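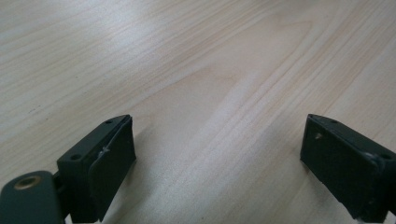

Pale wood tabletop in the reading room, Wevdale.

Wevdale Community Seed Library
Progress report to the Naidoo Fund, second period

We're really happy with how this period has gone, and a bit tired too! The seed library opened its doors to borrowers in March, a little earlier than the plan we sent you, mostly so that people could get their tomatoes and peppers started on time. By the end of June we had lent out 580 packets to 121 households. Our target for the whole year was 400 packets, so we will be asking to revise that number (see the budget note below).

What people borrowed

Beans, by a mile. Pole beans went first, then the bush types, and we ran out of the speckled soup bean called Urkik twice. It's an old local one that had nearly dropped out of gardens here, and we started the season with three small jars of it from three different families. The strains look slightly different from each other, so we're keeping them apart until we know more. Lettuce and squash did well. Nearly all the parsnip seed is still in the drawer, and it won't keep for another year, so we've been giving it away with every loan.

Returns

Borrowers are asked to bring back seed from at least one plant they grew. It's too early for most crops, but the first lettuce and spinach seed has come in, and some of it is beautifully clean. Some of it is mostly chaff. We've added a short threshing and winnowing session on Friday evenings, starting at 6:30, and the first ones were so full that we had to borrow chairs from the hall next door.

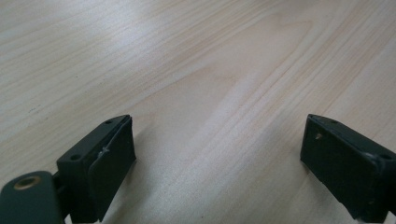

Germination testing is the part we underestimated. Each batch gets a damp paper towel test before it goes into the catalog, and with so many small batches that adds up to a lot of towels and a lot of labels. Anything that sprouts poorly is marked "sow thick" and stays in the drawers, but we don't offer it to beginners. We'd like to move the testing to the fall and winter, when the reading room is quieter and there's more space to leave trays out.

Storage

The Zirnix cabinet paid for by your grant arrived in April. The drawers are deeper than we expected (great for beans, less great for tiny lettuce envelopes, which slide around and hide at the back). We're making cardboard dividers from old file boxes. The humidity in the room crept up in June, and we now change the drying packs every two weeks.

Budget

Spending is on track apart from envelopes and printing, both over because of the extra loans. We'd like to move the unspent travel money into supplies, with no change to the total. A revised sheet is attached.

Next period

We'll be collecting bean and squash seed from borrowers, holding a swap day after harvest, and writing a one-page guide to saving squash seed without accidental crosses. We also want to get the Urkik bean into both school gardens by next spring.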